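# On loops, and leaving enough thread

I have been thinking about thread all July, which my family will tell you is no way to spend a summer.

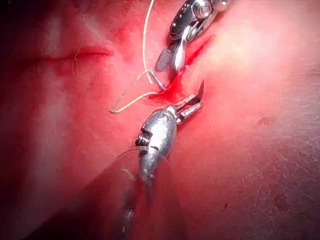 It started with Austra Kütt, who taught me most of what I know about closing a small cut and who has never once raised her voice at me, even when I deserved it. I'd always thought of stitching as a needle job. You mind the needle, you turn your wrist properly, you come out where you meant to come out, and the rest looks after itself. Austra let me go on believing this for a good while and then asked, very kindly, where my thread was. I hadn't the faintest idea – it had wandered off to one side and looped round something I was going to need.

So these days I look for the loop first. I like it slack and well out to the side, where I can follow it all the way back to the wound without guessing. If there's blood along the cut I dab before I do anything else, and I try to hold the edge of the tissue as lightly as I can get away with. A pad with a good grip on it doesn't need much of a squeeze!

Length is the other thing. I practise with pieces cut to 140 millimetres, and for a single short row that suits me nicely. Conall Geraghty likes his a fair bit longer and we have argued about it over more cups of tea than I care to admit (he is tidier than me, so he may well be right).

I've been doing 30 minutes in the evening, after the washing-up, on a practice pad that has seen better days. Simple stitches mostly, then knots, then the knots again because the second throw still goes slack on me. Tonight I'm going to try the running stitch left-handed, and I've put the kettle on already.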